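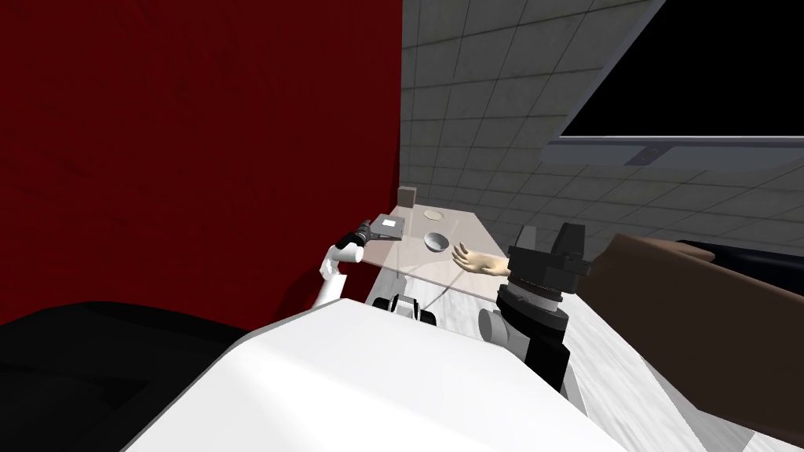 # Gripper Comparison – Progress Report to Sellbridge

28 March 2025

## Work completed

The simulation stage of the comparison is complete for the Vukach gripper and about half complete for the Kaczmarczyk gripper. All trials use the two-armed robot model at a glass table, viewed from head level. In the view at the head of this report, the gripper on the left arm holds a flat, dark gray box-shaped object, tilted over the left end of the tabletop. A bowl and two smaller items stand on the glass.

Each gripper is assigned 40 trials per object. The Vukach gripper completed 66 percent of its lifts without a drop. Most failures involved thin objects lying flat, where the fingers closed too high. Results for the Kaczmarczyk gripper will be reported when its set is finished.

## Controller

The Stusum controller replaced the earlier one at the start of this period. Wrist motion is smoother, but the change required 14 trials to be repeated – these are included in the totals above.

## Open issues

- Contact with the glass surface is still modeled too stiffly, and small objects bounce when released.
- The robot's torso blocks much of the floor directly ahead in the head-level view. A second viewpoint is under review.

## Next period

The remaining simulated trials will be run first. Bench tests with both grippers are planned for August, subject to delivery of the mounting plates. No change to the approved budget is requested.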